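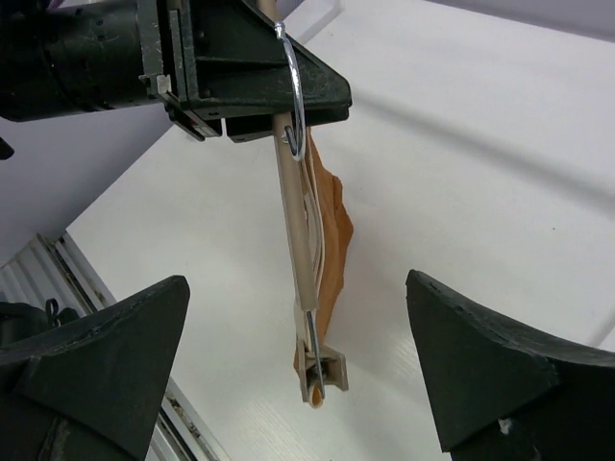 Demostración teleoperada (robótica)

Una demostración teleoperada es una tarea que una persona hace a través de un robot, mientras se graba todo, para que luego un sistema aprenda a imitarla. Yo llevo 2 años editando esta entrada de la wiki y me sigue encantando el tema, así que perdonad si me enrollo.

Cómo se hace

Alguien mueve los mandos y el robot le sigue (con un pelín de retraso, te acostumbras). Se guardan las posiciones de las articulaciones, la apertura de las pinzas y el vídeo de las cámaras de muñeca. A cada intento lo llamamos episodio. En Clutley grabábamos tandas de 31 episodios y parábamos a tomar café, ¡que cansa muchísimo!

Objetos difíciles

Con un bloque rígido se aprende rápido. Lo bonito viene con telas, cordones y ganchos de alambre, que cuelgan cada vez de una forma distinta. Farhad Dehghan propuso en Dorent cambiar la postura inicial cada tres episodios, y yo lo sigo haciendo así.

Episodios fallidos

Hay quien los borra. Yo los guardo aparte, etiquetados, sobre todo si el operador corrige a mitad de camino.

Véase también: aprendizaje por imitación, pinza paralela, método El-Sayed.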